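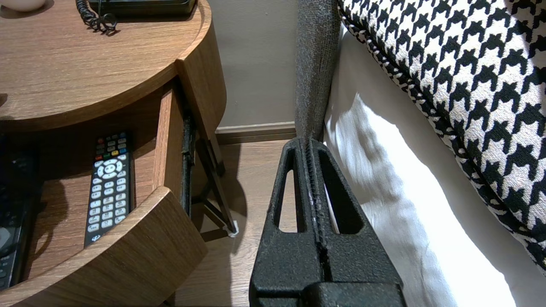 Thomas Caputo wrote in to ask why the operating rules for furnished rooms say so much about drawers and so little about the robot. His point was that a drawer has only two states worth recording, open and closed, and that an operator can see which one applies.

The revised rules, in force since August, take a different position. A drawer on a metal slide can stop at any point of its travel, and the planner needs the extension as a number. Rule 81 now requires operators to log drawer extension before the arm is moved, and again after any contact with the furniture. "Partly open" is no longer accepted as an entry.

The second change concerns narrow gaps, such as the one between a nightstand and a bed. Fingers are to be closed before the wrist enters the gap and kept closed until it is clear. Speed in the gap is limited to the lower setting on the Tindari controller. Contact with upholstery must be logged even when the force reading stays under the threshold. Fabric gives way before the sensor registers much, and the Rokby trials produced 724 log lines in which contact was missing for this reason. 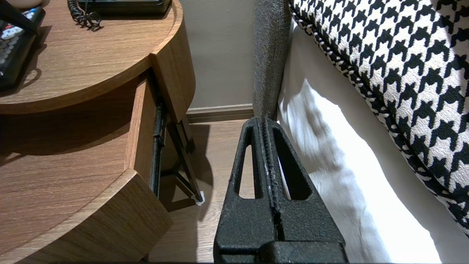 Closed fingers at the bed side rail, nightstand drawer partly open.

Small items are covered by Rule 82. A remote control or similar object may be kept in a drawer or on a top surface, but its location is entered at the start of each run and updated when it is moved. Corded equipment stays where it is. The arm may not pass under a hanging cord, and a coiled cord is treated as if it were fully stretched when the keep-out zone is drawn.

Loose bedding remains an open question. Gatti has proposed a fixed margin from any draped sheet. Flutosel would prefer a margin that depends on wrist speed. Until this is settled, the existing margin applies and operators should stop the run if fabric enters the finger openings.

Comments on the draft wording for bedding are due by October 15, 2020. Please cite the rule number in the subject line.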